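Sorting the Odds and Ends: our bin project at Harkildale
Student project report, July 24, 2022
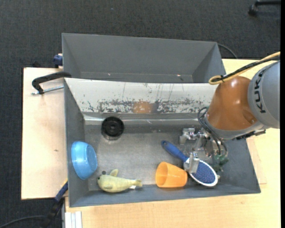 Cristóbal Benítez reckoned we should have started with the labels and bought the bins afterwards, and he wrote as much across the top of my first draft. Fair enough! We did it the other way round, and most of this report is about what happened because of that.

The project was meant to answer a pretty plain question. When a household has a heap of small stuff with no proper home (a hairbrush, a plastic cup, a stuffed fish, you know the sort of thing), is it quicker to sort it by what it's for, by which room it belongs in, or just by size? I picked it because my own share house is hopeless at this, and I was sick of finding cups in with the bath things.

We used plain gray bins with open tops, the rectangular kind, and set them up on the work surface so people weren't bending over. I'd wanted coloured ones but Cristóbal thought colour would give people hints, and he was right about that too. Everything we tried went in loose, with no bags or dividers.

Each person got a mixed bin and one of the three rules on a card. We ran 55 sorts over 4 afternoons, which was more than I'd planned – the room at Harkildale was free longer than expected, so we kept going. I did the timing and wrote down anything people muttered while they worked.

Sorting by room was the favourite going in. Nearly everyone said it would be easy. Then they'd pick up the cup and stop. Kitchen? Bathroom, for rinsing your teeth? The backyard? An orange plastic cup could live anywhere, and I have a whole page of notes on people arguing with themselves over it. The brush was no trouble at all. The fish went to "bedroom" or "kids" or, once, "the dog".

Sorting by size was the fastest by roughly 17 seconds a bin, but people hated the results. One girl finished first in her group and then asked if she could do it again properly, because it bugged her having a toy next to a brush. I let her, and didn't count the second go.

Sorting by use sat in the middle for time, and it was the one people could still make sense of when we brought them back in and asked them to find something. I'd go with that one at home.

Things I'd change: write the cards in bigger letters, give everyone a practice bin, and have a "no idea" bin from the start. We only added that on the last afternoon and it filled up straight away. I'd also like to try it with real families and their own clutter, maybe next May when the Lillevport kids' program is running again.

The timing sheets are in the blue folder in the Marwat room, second shelf. My handwriting gets worse towards the end, sorry!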